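Clothing Reuse Project, second progress report
Category: Community / Reports from our groups
0 comments 12 shares
Search this site... Go

To: Jeanie Gunn, grants officer, Crichton Fund
Period: from the start of July to the end of the grant's second quarter

Dear Jeanie,

Thank you for your patience with this report. I write it in the same order as the last one, so that you can compare the two. First the knitwear, which is the biggest part of our work in this period, then the money, then the problems and what we ask from you.

In this quarter we worked mainly with sweaters. We lay each one flat on a bed, front side up, check it, fold it and put it in the bag for its size.
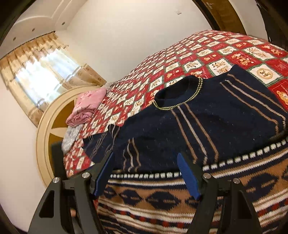
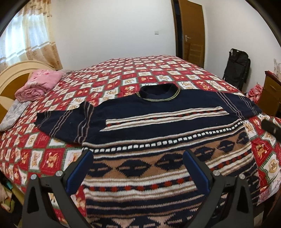

Navy sweater with diamond pattern, on the checking bed.

1. Knitwear

We received 1,489 pieces of clothing in the period, and 434 of them were sweaters and cardigans. In the first report I wrote that we expected fewer. The reason for the difference is that the Marent school made a collection before the summer holiday and we were not informed until the bags were at the door. We were glad to have them, but it took us two weeks longer to reach the bottom of the pile.

The checking is now done in the same way by everybody. We begin at the collar, because this is where a sweater is most often stretched. Then the shoulders, the two sleeves to the cuffs, the front, and the hem last. After this the sweater is turned over and we do the back. We pull each seam gently between two hands. If there is a hole smaller than a fingertip, the sweater goes to the mending box with a safety pin at the place. If the hole is larger, it goes to the wool bag, and the wool is used again for patches.

Lint was a bigger job than we had planned. On dark knitwear every small pale speck is seen, and people do not want to take such a sweater although there is nothing wrong with it. We tried sticky rollers first. They work well but they finish very quickly, and I did not want to spend the grant on paper. Now we use two clothes brushes and keep one roller for the end. The brush must go in the direction of the knitting, from the collar down.

Patterned sweaters need more care than plain ones. When a border of stripes or diamonds has one broken thread, the mending can be seen from far away if the colour is not right. We have sorted all our left-over yarn by colour in shoe boxes - cream, tan, brown, navy, red and a mixed box - and this saved a lot of searching. Navy is the most difficult. We have five navy yarns and in the evening light they all look the same, so colour matching is now done only before three in the afternoon, next to the window.

For folding we follow one method. Sleeves are laid across the back, then the sides come in, then the body is folded in half with the collar outside. Knitwear is never put on hangers, as it makes points at the shoulders. I am sorry to say that we learned this with eleven good cardigans in the spring.

2. The room

You asked in your last letter if the room is suitable. It is a bedroom in the Ollia house and it was not made for this work, but I would not change it at the moment. A bed is a better place than a table for knitwear. It is wide enough for both sleeves, and the clothes do not slide down. What is not good is the height. Two of our helpers had back pain after a long afternoon, and we have made a rule that nobody checks for more than one hour without a change to folding or writing labels.

The storage is a different matter. The finished bags stand in the corridor, and when there are more than thirty it is not easy to pass. We asked Hellow, the furniture shop, for old shelves and they have promised us a set when they change their display. There is no date for it yet.

3. Money

The grant for this quarter was 2,000 pounds. We have spent 1,000 pounds until now. The larger part went on rent and heating, and the rest on washing, bags, needles, labels and the two brushes. Washing was less than in the budget, because many of the clothes from the school came clean. Transport was more than in the budget, for the same reason of the school, as we had to hire a van two times.

The money which is not spent is kept for the winter, when we need more heating and when most families come to us. If the Fund's rules do not allow to carry it over to the next quarter, please tell me soon and I will prepare a new plan.

All receipts are in the blue folder and I can send copies.

4. What did not go well

The labels. We wrote the sizes as they are printed in the clothes, and this was a mistake, because a sweater that was washed many times is not the size it was. Several families brought back sweaters that were too small. We now measure across the chest and write the centimetres on the label. The bags which were already closed must be opened again and measured, and this work is half finished.

The mending evenings also did not have enough people. In July only three persons came to each, and one of them was me. We will try a morning time after the summer, when the children are back at school.

5. Plan for the next quarter

- finish the new measuring of the closed bags
- empty the mending box before the cold weather
- put up the shelves, if they come
- agree with the Marent school on one collection date, with notice of at least one month
- raise the checking bed on blocks, after we ask the owner of the house

6. What we ask from you

We ask the Fund to confirm the carry-over, and to allow us to move a small part of the washing budget to transport. We would also be thankful for a contact at any other group which sorts knitwear. I would like very much to know how they manage with moths, as we had no moths until now but I think it is a question of time.

You are welcome to visit us in an afternoon. The best time is after two, when the first sorting is done and there is some place to sit.

With kind regards,
The project coordinator, Clothing Reuse Project

Filed under: reuse, knitwear, grant reports
12 shares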